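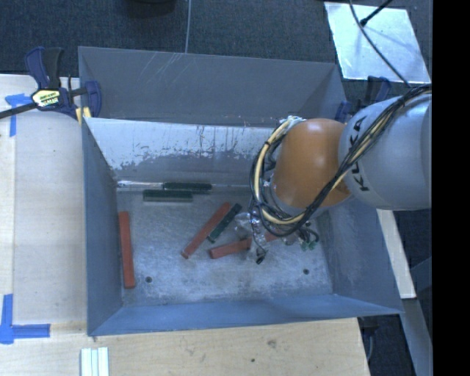 The settling trials at Bivham ran to 2,000 drops. I joined at drop 854.

The procedure had been written before my time and filled four pages. Six blocks, three red and three green, were to be released into the bin. They were to be left until they had stopped moving and then for one minute more. The position of each block was to be recorded on a printed plan of the floor of the bin, the long axis drawn first and the ends second, red in red pencil and green in green. The blocks were then removed and the next drop begun. Room temperature was to be held at 16 degrees. A deviation of more than one degree voided the drop, and the sheet was to be struck through with a single line and kept.

The bin was grey metal, let into a cut-out in the bench so that the wood ran along the side and across the front. Its walls flared toward the rim. This mattered more than I had expected. A block that struck a vertical wall would fall close to it, but a block that struck one of ours slid, and the angle at which it left the wall depended on which part of the block had arrived first. My predecessor had written this on the inside cover of the register, in ink, and underlined "arrived".

I never met my predecessor. The handover consisted of the register, two drawers of completed plans, a key to the pencil cabinet and a cushion. The handwriting was small and upright and did not change between drop 1 and drop 853. I know this for certain, having compared them.

The client was Pilell, whose interest was in packing density. They wanted to know how a small number of identical long objects would lie if nothing was done to arrange them. Their office at Berkberg received a parcel of plans at the end of each month and returned a receipt. The receipts had a box for remarks. In the whole of the correspondence there was one remark, dated to the February before I started, and it said: "Second red, please confirm."

I found the answer on the carbon copy. My predecessor had replied: "Confirmed."

I looked up the plans for that month. The blocks carried no numbers. The convention was to number the reds and the greens separately from the left wall, by whichever end was nearest to it, so the second red was simply the one that happened to come second. It was a place in a queue, and a different block could hold it from one drop to the next. On every plan for that February the second red lay on a diagonal near the centre of the floor, rising from the lower left to the upper right. I measured the angle with the protractor. Over the month it varied by less than the width of a pencil line.

I went back another month and found the ordinary spread. I went forward to my own first week and found the ordinary spread there too.

There are several explanations for a result like that, and I wrote them down in the order in which they could be tested. The floor of the bin might have been out of level. The release might have developed a bias. The plans might have been traced. I put the last one at the bottom of the list and left it there through most of the winter.

The level was checked first. I laid a spirit level across the floor in both directions and along both diagonals and entered the results. The floor was good. I then borrowed a better level from the survey office at Lai, an hour each way on the bus with the case on my knees, and the floor was still good. The survey office asked for a signature in two places and a phone number.

The release was more work. The procedure allowed for a control series, which had never been run, and Pilell had already agreed to pay for it. I did the control drops in the afternoons, after the day's quota, and recorded them on the backs of spoiled sheets. The reds tended very slightly to the left wall and the greens very slightly to the back. The effect was real but small, and could not have held one block on one diagonal for a month.

That left the tracing. A traced line is slower than a ruled one and puts more graphite on the paper at each end, where the hand hesitates. I took the February plans to the window and turned them to the light. The ends were clean. Each line had been ruled once, quickly, by somebody looking at a block and drawing it where it lay. The first red was different on every sheet. So was the third, and the greens were scattered as greens always were, side by side on one sheet and at opposite walls on the next. Only the second red stayed where it was.

I spent some time on the pencil. All the reds had been drawn with the same one, a soft grade we no longer stocked, and the stub was still in the cabinet – too short to sharpen, wrapped at the end in a strip of gummed paper to give the fingers something to hold. I put it back.

At drop 1,000 I wrote to Berkberg. I stated that I was reviewing the February series and asked what had prompted the remark on the receipt. I enclosed the level readings and the results of the control. The reply took five weeks and was a receipt. The box for remarks was empty.

By then the work had settled into its rhythm. I came in at seven, read the thermometer, turned the blocks in my hands to check the corners and began. One learns to see six objects without choosing which to look at. One learns also that there is a great deal of repetition in disorder. A red against the left wall, near enough to parallel. Two greens lying crosswise at the back. A red and a green side by side in the middle as if they had been put down together. I drew these hundreds of times, and they were never quite the same, and the parcel went off at the end of the month.

In my second winter the heating failed overnight and the room was at 12 degrees when I opened it. No drop made at that temperature could be counted. The procedure did not say that no drop could be made, so I made one. The second red came to rest on the diagonal, lower left to upper right, with a green close in beside it on the right. I measured the angle. I fetched the February plans and measured those again, and then I measured the block again, leaning over the rim with my coat on.

I ruled the plan, wrote the temperature in the corner and struck the sheet through with a single line. I cleared the bin and made another drop. It fell the same way. I made drops until half past ten, when the electrician arrived, and by noon the room was back to 16 and the blocks were going wherever they liked.

The February temperatures are in the register. They are all entered as 16, in small upright figures, one under the other down the whole of the column. The thermometer on the wall is newer than the bench. I asked the stores when it had been replaced and was told they would look.

The struck sheets were kept, as required. At the end of the month I put them in the parcel for Berkberg with the others, underneath, and in due course I had a receipt. In the box for remarks it said: "Second red, please confirm."

I wrote back the same afternoon and asked for a second thermometer.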